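Workshop notebook, phones and cases, December

Started at 9.10. The aim for today is to get the three old phones sorted for the Stirkmont loan box, cases matched and the paperwork up to date. The box goes out with the Kumusow kit, so it all has to be on the shelf before the end of the day.

Stock number for the set is 2386. I have written it on the inside of the box lid as well as on the sheet, as the sticker on the last box came off in transit and we spent a long time working out which set it was.

Checked the chargers first. Two are fine. The third has a loose plug and only charges if the lead is bent to one side, so I have put it in the scrap tray and taken a spare from the Vinolitz drawer. That leaves one spare in there. Needs reordering.

Wiped the phones with a barely damp cloth and then a dry one. The old note on the wall says to use the spray, but the spray leaves a bloom on dark glass and you end up doing it twice. Please ignore the old note. I will take it down when I can find the steps.

The little whiteboard is out on the table with the phones. It still has the red message on it, "you're amazing today", and I have left it on. The marker with the orange cap goes with the board. Last month the two got separated and the marker turned up in the cable bin.

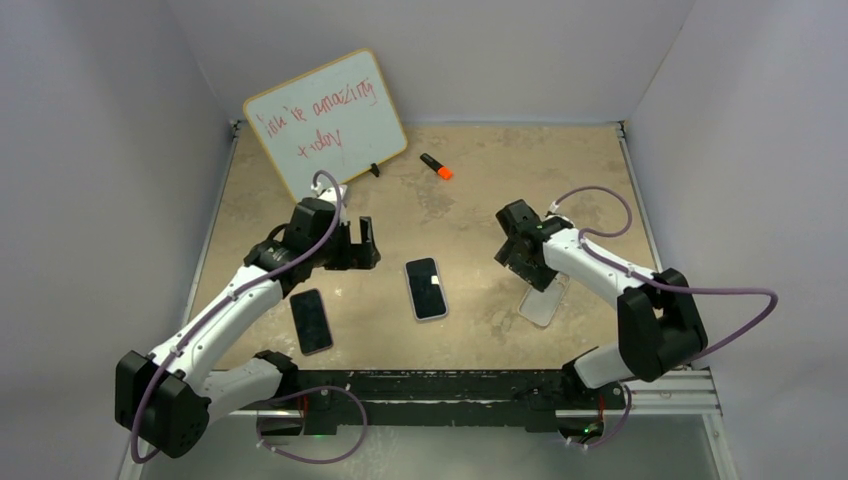
Cases

Bigger job than expected. The list from Cho gives case sizes by phone model, but whoever filled it in used the shop names for the colours, and those don't agree with anything we have. I went by fit instead and wrote plain colours on the sheet: lavender, white and so on.

How to check a case, for anyone doing the next set:

Lay it open side up and look at the camera cutout before anything else. If the holes don't match the lenses, stop there. The lavender one has two large round holes side by side and a small one just below them, and it is easy to mistake for others in the drawer if you only go by the outline.

Check the lining for grit. Run a finger round the inside corners. Grit in the corners is what scratched the back of the phone we had returned in the summer.

Put the camera corner in first, then press along the long sides. Don't start from the bottom end. The soft cases stretch if you do it that way and then they never sit flat.

Press all the side buttons through the case. If one sticks, take the phone out and try again before deciding the case is wrong.

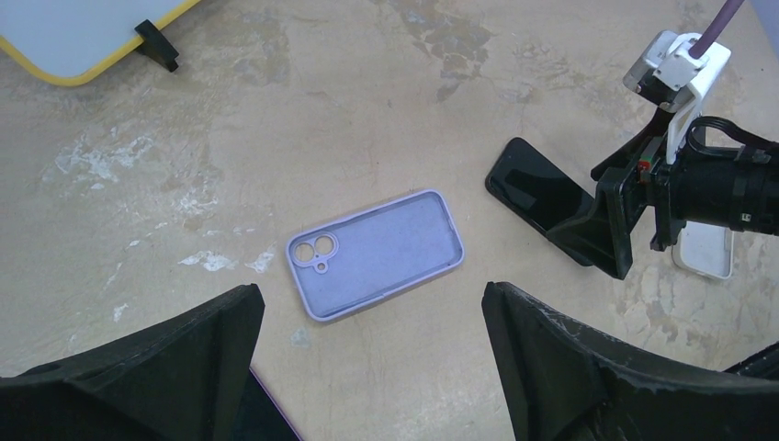

I allowed 10 minutes per phone for this and it wasn't enough. Put down 30 for the next set, including the wipe and the paperwork. The fitting is quick once the right case is in your hand; the time goes on looking through the drawer and correcting the list.

The drawer itself wants sorting. I counted 18 loose cases in it, and several are for models we no longer lend out. Suggest we keep one of each size that is still in use and put the rest in the Stirkmont donation bag. I haven't thrown anything out yet.

Stopped at 12.40.

Still to do:
Reorder chargers for the Vinolitz drawer
Retype the Cho list with plain colours
New sticker for 2386, the stronger kind
Find the steps and take down the note about the spray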